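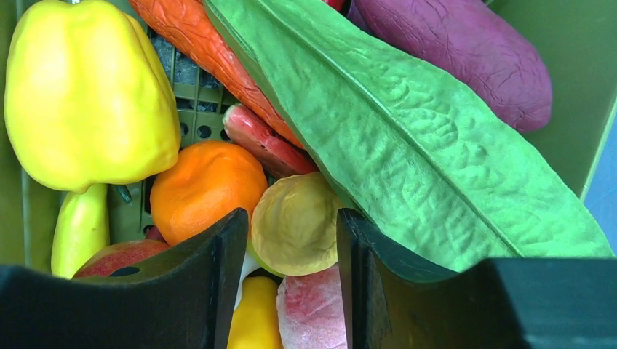

URNDALE, February 9, 2019 – Evelero, the supplier of play and learning materials to nurseries and elementary schools, today announced the release of its Landeg Market Crate, a set of play fruits and vegetables for pretend shops, play kitchens and early math corners. The set is available to schools and childcare centers from today and will reach retail stores in November.

The Landeg Market Crate contains 64 pieces, delivered in a stackable plastic crate that also serves as a storage box and a shop display. The selection covers produce that young children meet at home and at the grocery store, including bell peppers, oranges, apples and bananas, together with less familiar items intended to prompt conversation. Pieces are made close to life size wherever safety rules allow.

Particular attention has been given to surfaces. The yellow bell pepper has lobes and shallow grooves that a child can follow with a finger, and the orange has a finely pitted skin. Reds and yellows are mottled where they would be on real fruit. The design team chose this approach after teachers reported that flat, single-color play food was quickly sorted and then set aside.

"Teachers asked us for produce that children would want to pick up and talk about," said Efa Parry, head of product development at Evelero. "They also asked for something that could be tipped out, used hard for a morning and put back in its box before lunch. We have tried to meet both requests with one product."

The crate was developed over two years with 46 nurseries and elementary schools in and near Urndale. Participating classrooms received early versions of the set and returned written comments at the end of each term. In total, 857 comment forms were received. Changes made as a result include larger stalks on several vegetables, a wider range of greens, and a crate with lower sides that children can reach into while seated on the floor.

Comments on storage led to a further change. The first version came with a molded tray in which each piece had its own place. Classroom staff found that putting the set away took longer than the activity itself, and the tray was withdrawn. In the final version, all pieces are stored together in the crate, and a printed card on the lid shows the full contents so that missing items can be identified at the end of the day.

Each set is supplied with a teacher's booklet prepared by the Gresturau Center for Early Learning. The booklet offers activities in sorting by color and shape, counting, weighing on a simple balance, and buying and selling. It also includes a section on naming foods in more than one language, with blank labels that families may be invited to complete.

The pieces may be washed by hand in warm water with mild soap and should be dried before they are returned to the crate. They are not suitable for the dishwasher. The set is recommended for children aged three and over.

Replacement pieces will be sold singly through the Evelero school catalog, a service the company has not previously offered for its play food lines. Schools that took part in the trial will receive one complete set free of charge.

"Items go home in coat pockets, and we have always known that," said Ms. Parry. "A school should be able to replace one pepper without buying a new crate."

Orders from schools and childcare centers are now being accepted. Delivery within the Urndale area is free.

About Evelero
Evelero designs and supplies play and learning materials for children aged from birth to eight. The company is based in Urndale, where it operates a showroom open to teachers by appointment.

Press inquiries should be addressed to the Evelero Communications Office, Urndale.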